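Kitchen utensil
From the Uvance Home Encyclopedia

Print this page | E-mail this article

Search: Enter word or phrase Go Advanced

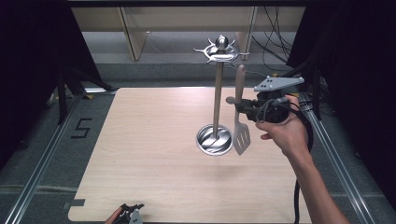
A kitchen utensil is a small hand-held tool used for preparing, cooking or serving food. Cutting, turning, stirring, straining, scooping, mashing, measuring. The word is used loosely. Some writers include knives, others treat them as cutlery and leave them out. Pots and pans are normally called cookware. Forks and spoons for eating are flatware, though a big serving spoon can land in either group depending on who is selling it.

Names

"Utensil" comes into English from Old French and before that Latin, from a word meaning fit for use. Older cookbooks and household inventories often say "kitchen furniture" for the same things, plus the pots, plus sometimes the fire irons. "Kitchen gadget" is 20th century and usually means something with a moving part or a single job, e.g. an apple corer. "Batterie de cuisine" is French, covers the lot, and turns up in English mostly in catalogs.

Regional names vary a good deal. The flat tool for flipping is a spatula or a turner in the United States, a fish slice in Britain. A spatula in Britain is more often the soft blade for scraping bowls. In American use the scraper is also a spatula, hence "rubber spatula." Pancake turner, egg turner, flipper, all the same tool or close to it.

Materials

Wood. Oldest in common use and still one of the cheapest. Beech, maple, olive, boxwood. Does not scratch, does not carry much heat to the hand. Stains, and takes up smells (onion especially). Should not soak. Splits if left in the dishwasher too often.

Copper. Common in better-off kitchens of the 18th and 19th centuries, for ladles and skimmers as well as pans. Reacts with acid foods so was tinned on the inside, and the tin had to be renewed.

Iron. Strong, heavy, rusts. Blacksmith-made forks and flesh hooks had long shanks so the cook could stand back from an open hearth. Many have a loop or a rat-tail hook at the end for hanging.

Tin plate. Thin sheet iron coated in tin. Light, cheap, stamped out in great numbers in the 19th century. Graters, funnels, scoops, cookie cutters. Wears through to the iron and then rusts fast.

Enamel. Glass coating over iron or steel. Easy to clean, chips when dropped. Often white with a colored rim.

Aluminum. Costly until late in the 19th century, common after. Soft, bends, marks pale sauces gray.

Stainless steel. Developed before the first World War, in ordinary kitchens by the 1930s or so, standard now. Doesn't rust in normal use. Will scratch nonstick pans.

Plastics. Nylon takes moderate heat but melts on a very hot pan edge. Melamine for spoons and scoops. Silicone is the recent arrival, takes higher heat than nylon, comes in bright colors, some cooks find it too floppy for anything heavy.

Handles are a subject of there own. Wood, riveted or pushed onto a tang. Bakelite from the 1920s. Painted handles, red and green mainly, are what most American collectors look for.

Main types

Spoons. Solid, slotted or pierced. The slotted kind lets liquid drain.

Ladles. Deep bowl, long handle at a steep angle. For soup, punch, sauces.

Skimmers. Wide and nearly flat, with holes or wire mesh. Takes foam or fat off the top.

Turners. See above under Names. Slots let grease run off and cut down on suction under eggs.

Whisks. Bundled twigs at first, later wire. Balloon, flat, coil. The rotary egg beater was patented in several versions in the second half of the 19th century, mostly American.

Mashers. Wood block on a stick, then bent wire, then a pierced plate.

Tongs. Hinged, sprung or scissor type.

Graters and peelers. Often listed with cutlery as they have an edge.

Measuring tools. Cups and spoons in fixed sizes became usual after cookbooks began giving level measures in place of "a teacup" or "butter the size of an egg."

Storage

Before fitted cabinets, utensils hung on the wall or from a beam by the hearth. A plain iron bar with hooks was enough. Wealthier houses had a wrought rack, sometimes with a scrolled or crowned top, which the smith made as much to show off as anything. Dutch and German kitchens used a painted board with pegs, often with an embroidered cloth behind it to keep the wall clean.

The kitchen drawer took over in the early 20th century with the built-in cabinet. Saves wall space, keeps off dust and grease. Drawback is the tangle. Dividers help, a whisk or masher will still jam the drawer.

Countertop storage came back with smaller apartments. Crocks and jars are the simplest, tools stand handle down. Carousel stands hang the tools from a ring of hooks around a center post, and depend on every handle having a hole or loop. Wall rails and magnetic strips are common in restaurants and have spread to homes.

Care

Wash by hand where the handle is wood. Dry at once, stand upright or hang. Food-grade mineral oil on wooden tools every so often, not olive oil, which goes rancid. Rust spots on old iron come off with fine steel wool, then a wipe of oil. Loose handles on older pieces can usually be refitted, but boiling water is hard on the old cements.

Collecting

Kitchen tools were long ignored by antique dealers and sold by the boxful at farm auctions. Interest picked up in the 1960s and 70s. Pie crimpers, nutmeg graters and butter molds bring the most. Reproductions are a problem, look for even wear and machine-cut screws on anything claimed to be early.

The Torres collection in Ballport has 264 pieces of hearth and range equipment on display, mostly from farmhouses in the Ririvley valley. Strong on skimmers and waffle irons. Another 500 or so items were listed in an earlier guide but that figure counted flatware and has been droped. Open April to October, closed Mondays. A set of 4 long-handled forks by one smith is the best known thing there, each stamped on the shank, and the 7 butter molds in the end case still have their original boxes.

See also: Cookware; Cutlery; Flatware; Hearth cooking; Tinware

Search: Enter word or phrase Go Advanced

Print this page | E-mail this article

Last updated: Nov 22, 2005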